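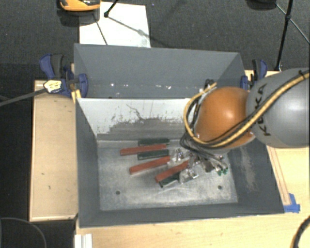 3.2 Work Cell and Bin Mounting

Figure 4. Work cell at the Olton shared workshop, with the two-compartment metal bin clamped among the wooden work surfaces and the arm reaching over the front compartment.

The cell was built by members of the Olton workshop from materials already on hand, apart from the arm. The bin is held by a bar clamp at each side of its rear compartment. Earlier builds relied on screws through the bench top, and these worked free under repeated contact with the divider wall. Clamping also allows the bin to be taken out when the bench is needed for other work.

Red and green bars were placed in the front compartment for the trials reported in Section 4. The metal floor of that compartment is worn and reflects the overhead lights unevenly. It was left unpainted so that the Fikico detection software would be tested under ordinary workshop conditions. Glare accounted for 431 of the 2,811 rejected detections.

Cabling to the gripper is routed outside the arm and tied at intervals. The loop around the orange joint was lengthened in July, after the Tovar controller reported 5 stops caused by cable tension. Members re-check the clamps before each session and record the result in the workshop log.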